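4. Teaching your first pick-and-place job

By now the arm is bolted down, the gripper is on, and the tablet has found it (if it hasn't, go back to section 3 and do the pairing again, I'll wait). This is the part I like best! We're going to teach your Huten arm to move food from one place to another, and I always start people on steamed buns. They're cheap, they're soft enough to show you right away when your grip is too hard, and you get to eat the practice pieces.

You'll need the arm, the tablet, a steamer or any wide, shallow pot, a plate, and a bag of buns. Buy more than you think. I went through 17 in my first afternoon with the Wornedum fingers and some of them were not pretty.

4.1 Laying out the table

1. Put the pot where the arm can reach the far rim without stretching straight. Jog it out there and back once before you put any food in.

2. Set the plate on the same side as the arm. A short trip is easier to teach, and you can move the plate farther off later on.

3. Take the lid off and lay it flat, on the side away from the arm. Leaning it against the pot is asking for trouble -- mine went on the floor in February.

4. Route the wrist cable so it has a loose loop. Turn the wrist all the way both ways and watch that the loop doesn't snag.

CAUTION: Do all your teaching with the steamer switched off and cooled down. Keep your hands out of the pot whenever the arm is live, even in slow mode.

4.2 Teaching the pick

5. On the tablet, tap New Job, then Soft Item. This starts you at grip level 3. Leave it there for now (I know, it's tempting).

6. Hold the guide button and walk the arm over to a bun near the edge of the tray. Stop a little above it and tap Save Point.

7. Lower the fingers until they sit on either side of the bun, about halfway down. If the tips scrape the tray, come up a hair. Tap Save Point again.

8. Tap Close, then Lift, and keep your eye on the skin of the bun as it comes up off the steel. A bit of tearing on one side is normal while you're still finding the right level.

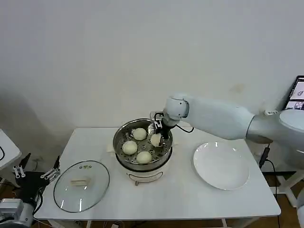

9. If the bun slips, go up one level. If it's getting squashed, go down one. I've never needed more than 6 for bread of any kind.

10. Guide the arm over the plate, lower it, and tap Open. Save the job with a name you'll recognize later.

NOTE: The Zawadzka finger pads are a good deal grippier than the standard ones, so drop down a level if you swap them in.

4.3 Keeping it clean

Wipe the fingers after every session with a damp cloth and mild soap. The job counter on the tablet will nag you to check the pads at 1,000 picks -- please do, a worn pad is hard to spot from above.

Merbridge Robot Kits | Support: use the Help tab on your tablet | All rights reserved | Back to top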